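Section 4: Fitting the Konen slatted bed base

These steps cover the Konen base in the single and small double widths. If you have the Unia frame with drawers, use the separate sheet from the Bloxham shop, as the side rails are different.

1. Lay both side rails on the floor with the slat holders facing inwards.

2. Bolt the head and foot ends to the rails. Leave all the bolts finger tight for now.

3. Fit the centre rail into its brackets and lower the leg until it touches the floor.

4. Measure corner to corner both ways. When the two figures match, the frame is square. Tighten the bolts with the 4 mm key.

Note: On an uneven floor, turn the foot of the centre leg to take up the gap. Do not pack it with card.

5. Push the slats into the holders, starting at the head end. The curve goes upwards.

CAUTION: Keep fingers clear of the holders. A slat under tension can spring back.

Once the slats are in, press down on each one with the flat of your hand. It should give a little and come back without clicking. A click normally means the end is not fully home in its holder – pull it out and push it in again.

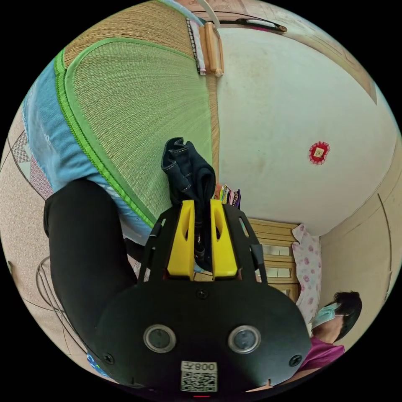
6. Place the mattress on the base and leave it without bedding for a few hours if it came rolled. Open a window if you can.

7. Check all bolts again after a month, then twice a year.

The single base carries up to 105 kg. Do not stand on the slats or use the base without the centre leg. Spare holders are sold in packs under part number 859.

Comments

Graham Lightfoot: Step 4 saved me a lot of bother. Mine was out by a finger's width.

marj51: Do the holders fit the older Flistthorpe frame?

tall_pete: Not without filing them, marj. I gave up and bought the rails as well.

We use cookies to remember your settings. Accept or manage your choices.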